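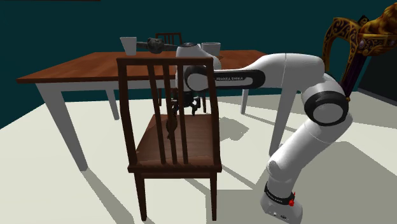
I set the table every night, and every night I wonder when I'll be able to hand that job off. So in June I started following the small teams that work on it. Most of them begin in simulation, with a computer-drawn room, an arm, a table and some chairs.

Pushing in a chair sounds like nothing. You grab the top rail and shove. For an arm bolted down beside the table, it's a reaching problem first. The chair has slats, the table has legs, and the hand has to get down in there without hitting either one.

Sumeya Sisay, who used to write control code at Torkside, told me she once ran 2,000 simulated tries at a single chair task and got 1,416 she would call good. I said that sounded decent. She asked if I'd keep a dishwasher that worked that often.

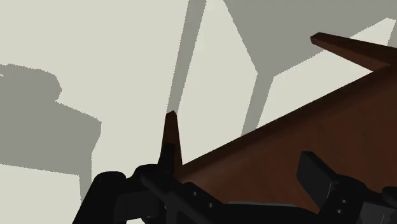 The gripper up close with the wood. Still a simulation.

Up close is where it gets hard. A person feels the wood and adjusts. A lot of these setups go mostly by what the camera sees, and at this range the fingers block a good part of the view.

My own guess is that shop floors get there first. A shop can bolt everything down and keep it in the same place. My kitchen has chairs that move nine times a day and a cousin, Jailson, who leaves his sideways. I'll check back in on this after the summer. Until then I'm pushing in the chairs myself.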